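# Purnach Build Manifest Scanner

Purnach reads the signed output of an Android build and reports which bundled libraries request permissions, open network connections or collect device identifiers. It runs as a command-line tool or as a step in a build server job. It doesn't upload your app anywhere.

## What it checks

- Merged manifest entries, with the library that added each one
- Native `.so` files, matched by hash against the signature set
- Target SDK level and exported components
- Advertising ID access, including access through reflection where the class name is a plain string

The current signature set covers 536 libraries. Updates ship on Friday and are pulled at the next run unless `--offline` is set. A pinned set can be kept in the repository next to the lock file.

## Editions

| | Purnach Desk | Purnach Build |
|---|---|---|
| Command line | yes | yes |
| Build server plugin | no | yes |
| Custom rules | 11 | no limit |
| Report formats | text, JSON | text, JSON, SARIF |
| Seats | 2 | per organization |

Desk is licensed per machine. Build is licensed per organization and counts no agents, so short-lived runners don't use up seats.

## Requirements

Java 17 or later on Linux, macOS or Windows. The scanner needs 2 GB of free memory for a typical bundle. Large games with many asset packs may need more — set the limit with `PURNACH_HEAP`. Scanning time depends mostly on the number of dex files; asset packs are skipped by default.

## Running a scan

1. Unpack the archive and add the `bin` folder to your path.
2. Copy the license file to `~/.purnach/license`.
3. Run `purnach scan app-release.aab --rules default`.
4. Read the exit code: 0 for no findings, 1 for warnings, 2 for a blocking finding.

Obfuscated builds should be scanned with the mapping file passed through `--mapping`. Without it, class-level findings are grouped under the nearest package that kept its name. Manifest findings aren't affected.

## Custom rules

Rules are written in YAML and matched in file order. The first match wins. A rule can raise, lower or silence a finding, and every silenced finding still appears in the JSON report with the rule's ID. The rule format was drafted by Sang-wook Son and hasn't changed since version 3, so older rule files load as they are.

## Known limits

- Code downloaded at run time isn't scanned.
- Split APKs have to be passed together, or the manifest merge will be incomplete.
- Issue 313: two versions of the same native library in one bundle are reported as one finding. A fix is planned for August.
- The Woo reporting add-on reads JSON only.

## Support

Build customers get a reply within one working day. Desk customers use the public tracker. Attach the output of `purnach doctor` to any report; it lists the Java version, the signature set and the active rule files, and leaves out paths and package names. Support is handled from the Kendasville office.
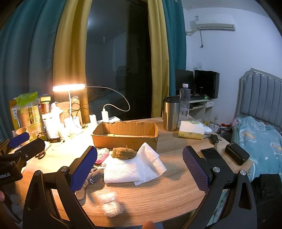 ## Ordering

Licenses are sold directly and through Sevville. Both editions renew yearly. If a license lapses, the scanner keeps working with the last signature set it downloaded, and the report header shows the set's version. Upgrading from Desk to Build keeps existing rule files and needs only a new license file.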